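I've spent most of November with a hand-held gripper in each fist, and my thumbs would like a word with the management. Gifty Quansah asked me to compare two sets of fingertip pads for the Rornura project before we order more, so I set up by the balcony railing with an open cardboard box and got going.

The rules are simple: pick up one thing, put it in the box, move on. Each set of pads gets 15 rounds, and I swap hands after 10 so my good hand doesn't get all the credit.

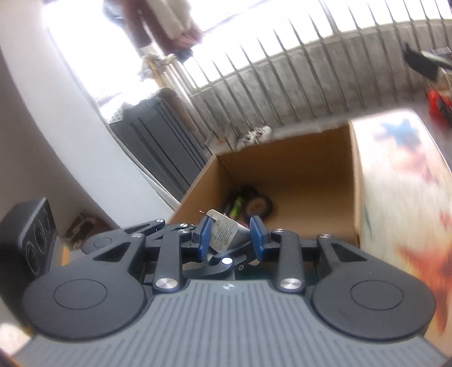

*Blue pads on, with something pale and round-cornered between them.*

These blue ones are the Jivport pads, and I like them a lot! Flat sides are easy – you close up, you lift, done. Small round things are where I get cross, and I'm still chewing on whether that's the pads or just me squeezing too early (Nandi Dlamini says it's me). 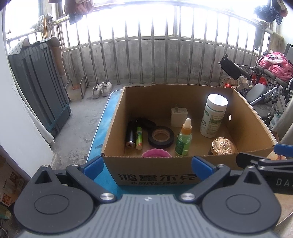 The other headache is crowding. Once a few things are standing up in the box, the fingers need room to open, and I keep wanting to come in from the side when straight down would be quicker. Nandi thinks narrower tips from Hiromia would sort that out, so they're next on my list, starting Monday. If you've tried them, or you have a spare pair in a drawer, come and find me!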